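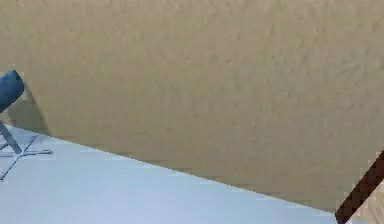
**Words by Menaka Patwary** | Science & Tech, May issue

I've spent a fair chunk of my working life watching robots fall over, so it was a bit of a novelty to spend a morning with one that can't. Magsi has no legs to trip on, no wheels to get jammed in the carpet and no battery for anyone to forget to charge. She lives (everyone in the lab says "she", and I gave up resisting before morning tea) inside a computer-generated house, and her job is to find things in it. Get to the plant. Get to the armchair. Get to the bottom of the stairs.

Easy, you'd think! I did too, and then Anoma Pathirana handed me the keyboard and let me have a go with only Magsi's view to work from. I turned left twice, tipped the view by mistake and ended up nose to nose with a big beige wall, the whole room on a slant. Something blue was poking in at the side. A stool? I had no idea which way the door was, or whether I'd already been past it, and I've been using my own eyes for 46 years.

"You've just done what she does," Pathirana said, very kindly. "Now, what would you do next?"

I said I'd back up. She asked how far. I said, um, until I could see something.

And there, more or less, is the research. Pathirana runs the navigation work at Plultona, a small robotics outfit on the second floor above a tile showroom in Geelong, and for the past couple of years her team has been building a method called Kedotell. The usual way of training a simulated robot to get around a house is to let it wander and reward it whenever it arrives at the right spot. Do this enough times and it gets pretty good. What it doesn't get good at is being lost. A robot that arrives in a tidy straight line earns its reward, a robot that spends ages staring at plaster earns nothing, and nowhere in all that does it learn what staring at plaster means.

Kedotell adds a second number to the mix. Along with choosing a move, Magsi has to guess how much her current view is telling her about where she is. A wide look at a room should score high. A blank bit of wall should score low. When the guess drops under a certain line she stops chasing the goal altogether and picks whichever small move she thinks will raise the number fastest, and once it's back up she gets on with the job.

The clever bit (I had to have it explained to me over a toasted sandwich, and then again on the phone the following week) is where the right answers come from. Hardly anyone wants to sit there rating pictures of skirting boards. So the team freezes Magsi wherever she happens to be and gives a separate program the single picture in front of her and the full floor plan. The program has to say where in the house the picture was taken. If it's right, or close to it, the view was a useful one. If it's a mile off, the view was rubbish. The size of the miss becomes the score, and Magsi learns to predict it.

"We went through a phase of trying to define a good view ourselves," Pathirana told me. "Count the objects, measure the depth, all sorts. It was hopeless. A stool can be the most informative thing in the house if there's only one stool."

The houses come from a set the lab put together called Brusidar. There are 16 of them, furnished the way a display home might be if the decorator had a favourite shop and a deadline. Up close the textures go soft and the furniture gets a bit blocky around the edges, but your brain fills in the rest surprisingly quickly. After an hour I'd developed opinions about the dining room.
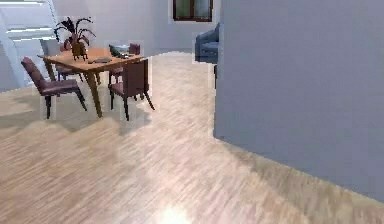

I asked Pathirana to walk me through a run from start to finish, and she picked one where the goal was the blue armchair over by the window. For a person standing near the dining table it's a doddle. The chair is right there against the back wall, and the only thing in the way of it is that whopping grey-blue partition, which hides a bit of one side. For Magsi, the partition is trouble. Go a step or two the wrong way and it swallows everything: no table, no staircase, no chair, just paint.

Without Kedotell, an earlier version of Magsi had a habit the team called "polishing". She'd get close to a big flat surface and shuffle along it, turning a touch one way, then a touch the other, until her time ran out. Pathirana played me one of these at triple speed and I laughed out loud, then felt a bit mean. With the new method switched on, the score in the corner of the screen dipped as the partition loomed, Magsi swung around to face the dining table, the score jumped, and off she went again by a different route.

Now, the results, and I'll be careful here because Pathirana was careful with me. The team ran 3729 test episodes, all in houses Magsi hadn't been trained in. Polishing all but vanished. Arrivals went up too, though by less than the lab had hoped, and the gain was lopsided. Big open rooms with lots of distinctive furniture improved a great deal. Long hallways barely budged. If every view in a corridor is a dud, knowing you've got a dud doesn't get you very far, and in the worst cases Magsi would walk back to the last decent room, feel confident, head down the hall, lose confidence and walk back again. I watched her do it four times in one run.

"She's very well adjusted," Pathirana said. "She just never gets to the bathroom."

They've since tried giving her a short memory of recent scores, so a return trip to the same spot costs her something. It helps a bit. It also makes her oddly reluctant to revisit places she needs to go through, such as the foot of the stairs, and when I visited there was a lively disagreement going on about how long the memory ought to last. One camp wanted it measured in steps, the other in rooms. Pathirana was in the rooms camp, but she'd left the whiteboard as it was so the steps people could finish their argument.

What I kept asking, probably too often, was when any of it would turn up in a robot I could trip over. The lab has a wheeled base in the storeroom and plans to load Kedotell onto it later in the year — with a real camera, real glare off real floorboards and a real person following along with a stop button. Pathirana expects the scores to go haywire at first. A floor plan of an actual house goes out of date the moment somebody drags a chair across to the telly, and the program that marks Magsi's homework has only ever marked rendered rooms.

Before I left I asked for another turn at the keyboard, same house, same armchair. I kept the dining table in sight for as long as I could, went wide of the partition and got there with time to spare. Then I turned around to find my way back to the start and walked straight into a wall.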